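Vesum Residents' Forum
Board: Building Services and Common Property
Topic: Proposed change to ventilation controls in the Gudness Building
Status: Open. 6 participants.

Gudness_Secretariat
Members are advised that the owners corporation has received a proposal from Zilura, the current maintenance contractor, to replace the manual ventilation controls in all 147 apartments with a centrally programmed system. The existing controls allow each household to select a fan speed. The proposed system would set a single speed for the whole building according to the time of day, with a temporary boost available in kitchens and bathrooms. Comments are invited in this thread until the end of June and will be summarised for the general meeting. Members are asked to confine their remarks to the proposal itself.

level4_owner
I write in support. The manual controls have been the source of most complaints recorded on this board. Households leave the fans at the highest setting overnight and the noise carries through the shared riser. A uniform overnight speed would resolve a matter that by-laws have failed to resolve. I would also note that the ducting was balanced on the assumption that most apartments would run at a moderate setting.

Ayaaba_Court_Rep
The committee of the adjoining building, Ayaaba Court, adopted a central system 10 months ago, and members here may benefit from our records. Electricity consumption for the common fans fell. Complaints about noise also fell. Complaints about condensation rose, chiefly from the southern side, where the apartments receive little winter sun. Our committee has since asked the installer to restore some degree of individual control, and that work has been quoted separately at considerable expense. I would encourage the Gudness owners to settle this question before signing.

southside_tenant
I would be grateful for clarification as to whether tenants may comment. If so, I wish to record an objection. My bathroom has no window. I dry laundry indoors from May to September, as do most of my neighbours, and a boost lasting a few minutes will not clear the moisture. The present control is simple and I have had no difficulty with it.

Gudness_Secretariat
Tenants are welcome to comment. Voting at the general meeting remains restricted to owners and their appointed proxies.

level4_owner
With respect to the previous objection, the difficulty lies in the number of settings. Households given a wide choice tend to select the maximum and leave it there. If individual control must be retained, I would accept a numbered scale with the upper positions disabled between 10 pm and 6 am.

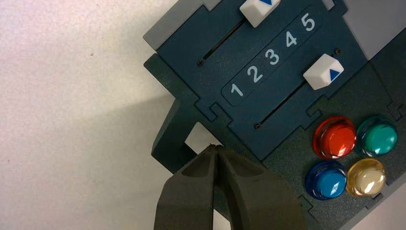 corner_unit_east
A numbered scale is acceptable to me, but disabling any part of it overnight is not. I work late shifts and cook after midnight. A control that ignores the person operating it will be regarded as faulty, and Zilura will be called out at our common expense each time. I would sooner see the fans serviced properly. Mine has rattled at the lowest speed ever since the last inspection.

level4_owner
The cooking arrangements of one household should not determine the sleep of a whole riser. I do agree that the servicing has been inadequate.

Ayaaba_Court_Rep
On the matter of servicing, we found that nearly all of our noise complaints traced back to worn mountings. Replacement was inexpensive in comparison with the control system — a point our committee regrets not having examined first.

plant_room_reader
May I ask whether the proposal includes a humidity sensor in each bathroom? The document circulated to owners refers to "demand response" on page 4 but does not define the term. If sensors are included, the objection from the southern side may be met without manual controls of any kind. If they are not, I could not support the proposal in its present form.

Gudness_Secretariat
The question has been referred to Zilura. The contractor has also been asked to provide a separate price for inspection and replacement of fan mountings. Both replies will be posted here when received.

southside_tenant
Thank you. I would ask that the reply state the length of the boost period in minutes, and whether it can be repeated without a waiting interval.

Gudness_Secretariat
That request has been added to the correspondence.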